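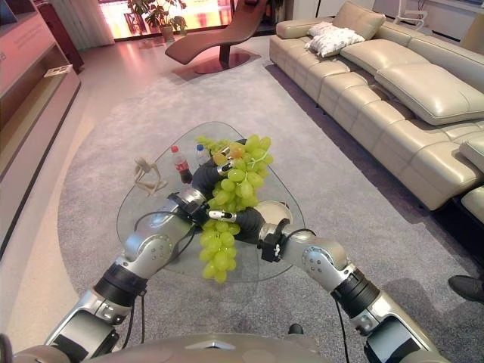
When does the Prekley choir need to be at the hall for the December concert?
Singers are asked to arrive by 5:15 pm, with doors opening to the public at 6:30.

Minutes, Prekley Community Choir, December

Sabine Ruppert welcomed everyone warmly and thanked those who had come out in such dreadful weather. The last minutes were agreed, once the spelling of Toltano had been put right.

Tickets: over 200 sold so far. The hall rental is $700, and Finbarr Ó Riain has kindly offered to drop off the check.

Music: a long and very good-natured talk about the second carol - the altos would like it slower. Left with Sabine.

Next meeting at 7 pm in January, same room.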